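Comparing two hand-held grippers, September notes 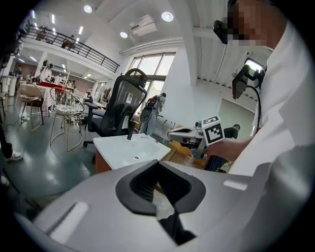
Hand-held gripper with the marker cube on top, beside the sink, seen from the camera of a second gripper.

For most of September I have been trying two hand-held grippers, the Himov and the Clisitance. Both are simple to explain: you squeeze, the fingers close, and a wide camera records what the fingers are doing. In daily use they feel quite different.

The Himov is the lighter one, and I can work with it for 40 minutes before my wrist complains. Its trigger is soft at the beginning and then suddenly hard, so with thin things, like a spoon or an envelope, I often closed too strongly. The Clisitance has an even pull all the way. I prefer it, even if after 13 or 14 tries in a row I need to put it down and shake my hand.

About tracking I was too optimistic. A marker cube is easy to find when it faces the camera, but each time I turned my wrist to reach into a basin, the Nina software lost the position for a moment. I changed the exposure three times. The best result came with a shorter exposure and more light on the work — daylight from the side was less good than I expected, as it made one face of the cube very bright.

The Stunix controller I used only for the recording. It saved 300 short clips and lost six of them, all when the cable moved in its socket. I have now fixed the cable with tape, which is ugly but holds.

Next I want to try softer fingers on the Himov. If you have used it with cups or small bowls, please write me which finger pads you chose.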